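Blog > Collecting > Swords and Stands

Refinishing a secondhand wakizashi display

16/10/2019

I bought another sword I did not need. It is a Dondeck wakizashi, the short one from their old three-piece set, and it came without its stand or its bigger brother. The seller wanted 300 for it and took 223 after a week of messages. The blade is carbon steel, not stainless, which is why I bothered. Most of the sets you see at that price are stainless wall hangers with a rat-tail tang, and I already got that out of my system years ago.

The scabbard was the problem. It had been stored against something damp, and the black lacquer had gone cloudy along one side, with two chips near the mouth where somebody had been drawing the blade carelessly. The cord on the handle was fine. The guard had a little surface rust on the back face only. The blade had old oil on it that had turned to something like varnish, but no pitting that I could find under a lamp.

I started with the blade since that was the easy part. Rubbing alcohol on a soft cloth, wiping away from the edge, spine toward my palm. It took a good many passes before the cloth came away clean. Then a thin coat of Wogan blade oil. People put far too much oil on these. If it runs when you tip the blade, wipe it back. 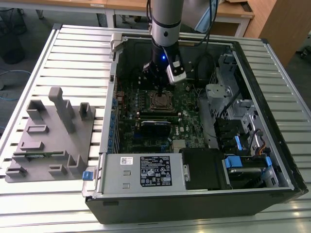
Adi Liew disagreed with me on the oil when I brought this up last time, and wrote that a heavier coat is fine on a blade kept out on a stand, as long as you take it off and redo it every month. That may be right in a humid house. Mine is dry in winter and I go longer between cleanings, so I stay with the thin coat.

The guard I did with bronze wool and a drop of the same oil. You have to get the peg out of the handle first, and the peg on this one was tight. I used a brass punch and a light hammer and it moved on the fourth or fifth tap. Put the peg somewhere safe, and put the spacers down in the order they come off. I have had to guess at that order once and the guard rattled until I took it all apart again.

For the scabbard I had two choices: strip the whole thing or level out the bad side and recoat. I went with the second. I sanded the cloudy side wet, starting at 700 grit and working finer, and filled the chips with black epoxy a little at a time. Five thin layers in the end, with a day between each. Then two coats of Aslow gloss black over everything, hung from a wire in the basement with the mouth taped off.

It is not real lacquer and I am not going to pretend it looks like it. Next to a properly lacquered scabbard it has a flatter, harder shine. From across the room you can't tell. The one thing I would change is the tape — I left it on too long and it pulled a thin line of finish off the mouth, so I had to touch that up with a small brush.
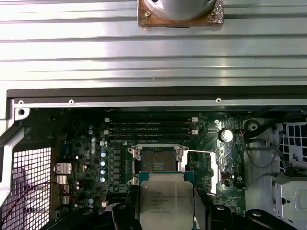
That left the stand. Dondeck doesn't sell theirs separately and the ones on the auction sites all seem to be for three swords. I ended up with a single-tier Prusix in plain black wood. The cradles are lined with felt, which I wanted with a fresh finish, and the spacing is wide enough that the short sword sits level. I did have to trim one piece of felt where it bunched under the cord knob.

Sword goes edge up, handle to the left. I know some people put the handle on the right and there is a whole argument about what that used to mean. I put it on the left because the shelf is next to a door and I don't want a sleeve catching the handle.

I am still looking for the long sword from the same set, with the plain black guard. If the scabbard is bad I don't mind, as long as the blade has never been sharpened on a grinder. The last one I looked at had been, and there was a dip near the tip you could see in the photos.

Filed under: Japanese-style swords, Restoration, Display stands

Print this post | E-mail this post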